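Sorting, Washing and Storing Plastic Nut-and-Bolt Building Sets

Last updated: November

By the Cleltstead Home Notes desk

Plastic construction sets with chunky bolts, nuts and flat plates with holes in them last for years. The pieces rarely break. They get lost, or they end up in a bin with crayons and doll shoes, and then the set stops being used. Most of the work in keeping one going is in how it gets put away.

Start with a mat

Play and sort on a mat. A hard tile or wood floor lets a dropped nut roll under the stove, and a rug with any pile will hide the small ones until someone steps on them. A plain mat in brown, gray or another dull color works best. Bright plastic stands out on it and you can see at a glance what is left. Patterned play mats with roads or letters printed on them are harder to clear.

The mat should be bigger than you think you need. Ours was cut from a leftover piece of floor covering and hemmed with cloth tape. Thin foam works too, but it creases after a while and the nuts collect in the creases. If you buy one, check that you can lift it by the corners with the whole set on it. That lets you carry everything to the table or tip it back in the box in one go.

On tile, put a piece of non-slip shelf liner under the mat. Wipe the tile dry first.

Take everything apart before you sort

It is tempting to drop half-built pieces into the box. A bolt left tight through two plates for months can be hard for a child to turn, and the holes in the plates are easier to clean when they are open. Undo everything first. If a nut is stuck, run warm water over it for a minute and try again with a rubber jar gripper. Don't use pliers. They leave teeth marks on the plastic, and the marks are rough on small fingers afterward.

A chopstick is useful for pushing a tight bolt back out through a plate. Push from the threaded end.

Sort by shape, not by color

Children often want to sort by color, and it makes a nice game, but it is a poor way to store the set. When you are building you look for a plate of a certain length or a nut that fits your hand, and the color hardly matters. Spread the pieces in a single layer and pull them out in this order:

Long flat plates first. They are the biggest and clear the most space. Stack them by the number of holes, with the longest on the bottom. 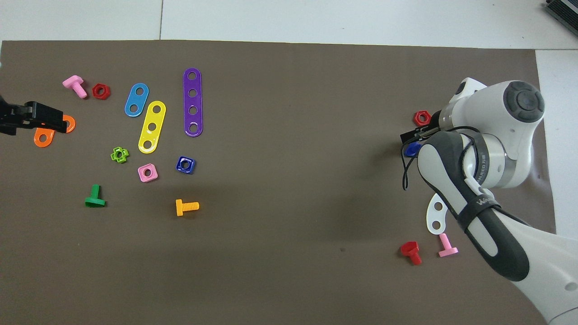 Bolts come next. They take up a lot of room because the heads and the shanks don't nest. Lay them head to tail in a shallow tub and you will fit nearly twice as many as you can by dropping them in.

Nuts go last. If your set has several shapes of nut, keep them all in one container. They are usually made to fit the same bolts, and splitting them up only means more lids to open. Try one nut of each shape on a bolt before you decide. A few sets mix two thread sizes, and in that case a dab of nail polish on the larger size will save a lot of trouble.

Very young children can do the plates on their own. Leave the small nuts for an adult or an older child if there is a baby in the house, and check the age marking on the box.

Containers

We have tried most things. The box the set came in is usually the first to go. It is thin, and the lid splits at the corners. A drawstring bag is fine for travel but everything in it has to be dumped out to find one bolt.

The setup that has held up best is one low bin with two smaller tubs inside it. The plates lie flat in the bottom of the bin and the tubs sit on top, one for bolts and one for nuts. We use a Terkarex bin, the low one, which came to 28 dollars with the lid. That is more than it ought to be, but the lid has stayed on through several drops down the stairs. The inner tubs are old margarine containers.

Clear sides help. If yours are solid, tape one plate and one bolt to the outside so that a child who can't read yet knows what is in it. Use a spare. Packing tape lifts off plastic more cleanly than duct tape.

Don't go deeper than the length of your hand. In a deep bin the nuts work their way down and stay there.

Washing

Twice a year is enough unless someone has been sick or the set has been outside.

1. Put the pieces in a mesh laundry bag and zip it.
2. Fill the sink with warm water and a squirt of dish soap. Hot water can warp thin plates.
3. Swish the bag for a couple of minutes and let it soak for ten more.
4. Go over the bolt threads with an old toothbrush. This is where the dirt sits, especially play dough.
5. Rinse in the bag, shake it hard, and tip everything out on a towel.
6. Leave it overnight. Water stays inside the nuts longer than it looks.

Dried play dough comes out of threads more easily if you leave it alone until it is fully hard and then crack it off. Wet dough just smears.

Some people use the top rack of the dishwasher. We did this once with a Zollell set and the plates came out with a slight bow. They still work, but they rock when laid flat.

Keeping count

Write the full piece count on masking tape inside the lid when the set is new. Ours says 63. You don't need to check it every time. Check it when you wash the set, and before you lend it or hand it down.

If you combine sets, test them together first. The Rusu bolts we were given went through the holes in our older plates but the nuts would not catch the thread. Those went back in a bag of their own.

Missing nuts turn up in the vacuum canister, inside the sofa, in coat pockets and in the toe of rain boots. Check those places before you buy more. Keep a small cup on a kitchen shelf for strays, and empty it into the bin whenever the set comes out.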